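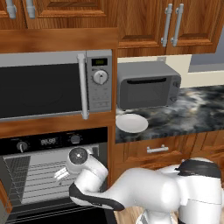
Delwyn Quinlan would have started with a drawer. A drawer moves along one axis, he told the Bromosside shared workshop when the plan was first posted, and an oven asks for a hinge, a rack and a confined space all at once.

Liya Gidey read the comment and kept the oven. "He's right about the difficulty," she says. "But the drawer would have taught me very little about clearance, and clearance is where my arm hits things."

Her project, Stivmont, is a kitchen arm being worked out in simulation before any hardware is bolted to the bench. The simulated kitchen has a wall oven with a built-in microwave over it, a stone-patterned counter and wooden cabinets. The task under test is a reach to the oven rack with a parallel gripper, starting with the door already down.

"The rack is a nuisance for contact," Gidey says. "It's a row of thin bars. If the collision shape is too coarse, the solver treats the whole rack as a slab and the fingers stop short. If it's too fine, every step gets slow." She settled on one simple capsule per bar and left the wire mesh for display only.

She ran 4,000 attempts on the first version of the reach planner. Of those, 383 ended in contact between the forearm and the lowered door. The fingers themselves were seldom at fault. "I had been checking the gripper against everything and the forearm against almost nothing," she says. The fix was 20 lines in the planner config – extra check points along the underside of the forearm, and a higher cost for low elbow poses.

Base placement took longer. With the shoulder close to the lower cabinets, the arm can get into the oven but has little room to back out. Moving the base away gives a cleaner exit and uses up most of the reach. Carol Ackroyd, who shares the bench, wrote a script that scores base positions by how much joint travel is left at the end of the approach. Gidey now runs it before each batch.

She does not trust the friction values. "Those are guesses," she says. "I'll measure the real finger pads on the real rack and put the numbers back in." Door handling is also left out for now. Quinlan still thinks that is the harder half, and Gidey agrees with him.

The physical frame is due on the bench in June. It will carry 2 emergency stops, one on the base and one on a cable, and run at reduced speed with no heat in the oven. The rack will be the first part tested, fixed to a plywood box with the front open.

"I want the same failure in both places," Gidey says. "If the forearm catches the door edge in simulation and clears it on the bench, my model is wrong, and I need to know by how much."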